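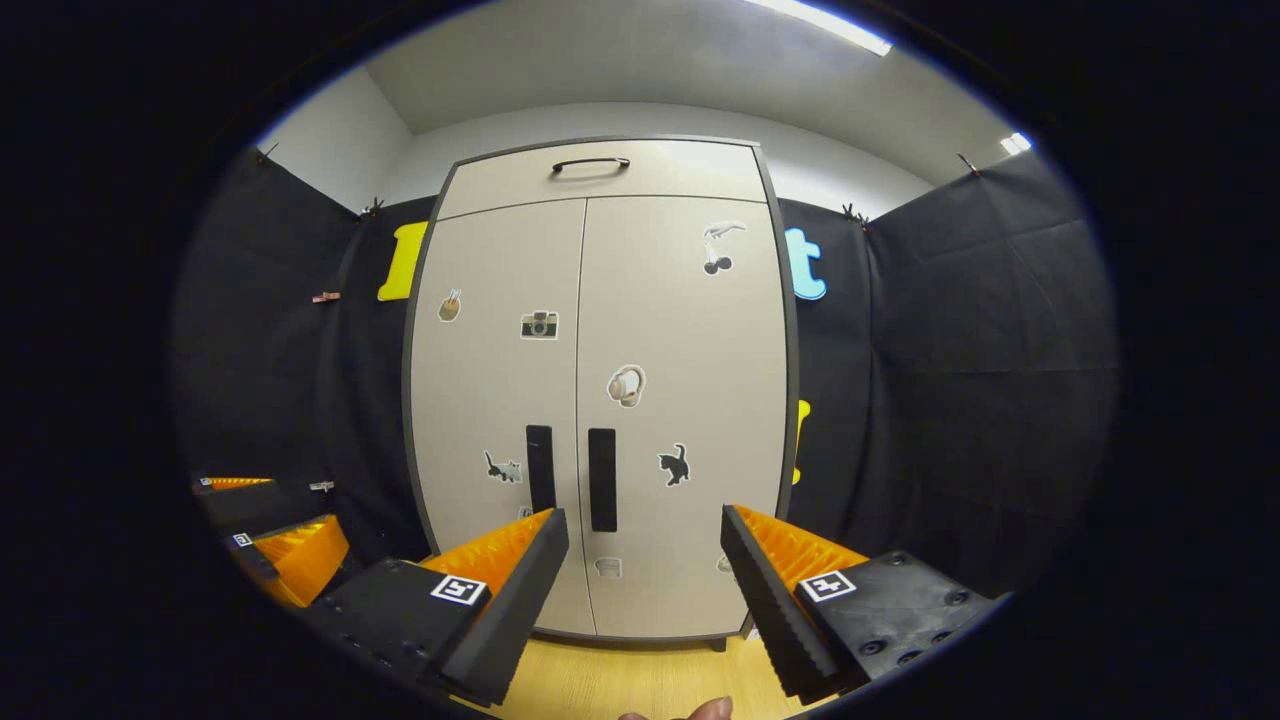
Piyumi says the alum isn't the problem, it's the water, and we should stop fiddling with the mordant until somebody has run a pot on tank water. Fair enough. Have written it down. Still think 18 per cent was too much.

Monday. Eucalyptus bark, second go.

Bark off the ironbark pile behind the shed, broken up by hand and soaked since Friday arvo. Liquor the colour of strong tea by this morning, smelled like cough lollies. Strained through the old curtain. Should of strained it twice, fine grit still coming through and it sits in the yarn like sand.

Yarn: Kendora 8 ply, undyed, 200 g in skeins, scoured Sunday night. Ties too tight on the first skein again (me). White bands wherever the cotton bit in. Figure-eight ties from now on, loose, and more of them.

Pot A – alum at 18 per cent, cream of tartar at 5
Pot B – no mordant at all
Pot C – alum, same as A, rusty nail water added for the last bit

Up to a simmer slowly, 2 hours, lid on. Ylva's note says never let eucalyptus boil. Ylva's other note, same page, says boil it hard or you'll get beige. Need to ask which one she meant to cross out.

A came out a gold-ish tan, flat, and sticky to handle. That stickiness is what made me blame the alum. Rinsed and rinsed. Better once it had dried a bit on the line but I wouldn't want to knit with it.

B is the surprise. Proper rust at one end of the skein, soft orange for the rest. No mordant and it has barely bled in the rinse. Uneven though, the top of the skein was poking out of the liquor half the time. Bigger pot or less yarn. Nantana wants this one for the colour card, has already asked twice.

C went to a khaki grey. Iron always wins. Nice colour for a beanie, rough to touch. Went too heavy with the nail water, I just tipped it in. Measure it next time!!
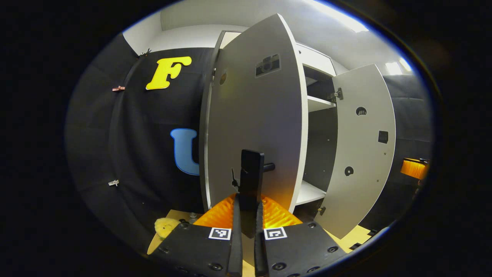 Last edited: Monday, 5 pm

Rest of it, before I forget.

pH strips are out. Yanti is putting in the Plikix order and will add a packet, so if you need anything else (gloves, the long tongs, citric acid) tell her before she sends it. Without strips I can't say anything useful about Piyumi's water theory except that the town supply leaves a white crust in the kettle and the tank doesn't.

So next run:
same bark, same soak
tank water in one pot, town in the other
no mordant in either
half skeins, fully under, plate on top to hold them down
vinegar in the final rinse for one only? Maybe leave this out, too many things changing at once

Bark to yarn was equal weight, dry. Gülizar uses double for the Yazıcı rug samples and hers are miles deeper, but she's on a different wool, a longer staple with more shine to it, so I don't know how much to read into that. Would like to try a skein of hers in the same pot as ours. Have asked.

Exhaust bath from B kept in the lidded bucket. Still plenty of colour in it. Drop a handful of locks in overnight, cold, see what happens. Label the bucket – last lot got poured on the lemon tree.

Light test: snippets from A, B and C taped to card, half covered with foil, up on the west window. Please don't move the card to open the blind. Check in November.

Wamgate market people want to know if we can do a set colour in quantity. Answer is no, not from bark, not the same twice. Told them we could do "a rust" and they could see it first. Waiting to hear back.

Pots scrubbed except C, iron stain won't shift. Have scratched an F on the handle, keep it for iron only so it dosen't dull everything else. Spoon as well.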